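How to wash and dry a wool jumper by hand

Most wool jumpers don't need washing often. Air them overnight after wearing and wash when they smell or have a mark that won't brush off. At Jutmont we do ours twice over winter, the last time in August before they go away.

What you need
A clean laundry tub or large basin
Wool wash (we use Watirex, 15 mL to a tub)
Two old bath towels
A flat spot out of the sun

1. Measure the jumper across the chest and down the back. Write both numbers down.

2. Fill the tub with lukewarm water and stir in the wool wash. Turn the jumper inside out and push it under. Leave it for 15 minutes. Don't rub.

3. Drain the tub and press the water out against the side. Rinse twice in water of the same temperature - cold water after warm can felt the wool.

4. Lift it out with both hands underneath. Roll it up in a towel and kneel on the roll. Repeat with the second towel.

5. Lay it flat on a dry towel and ease it back to your measurements. Ribbed cuffs and hems should be pushed in, not pulled.

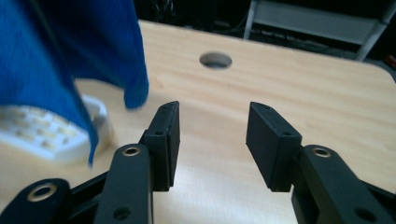 Đặng wrote in to say that a 377 gram jumper took two full days to dry in Hobart, and that turning it over on the first evening helped a lot. Thick ribbing is always the last part to dry, so feel the hem before you fold it away.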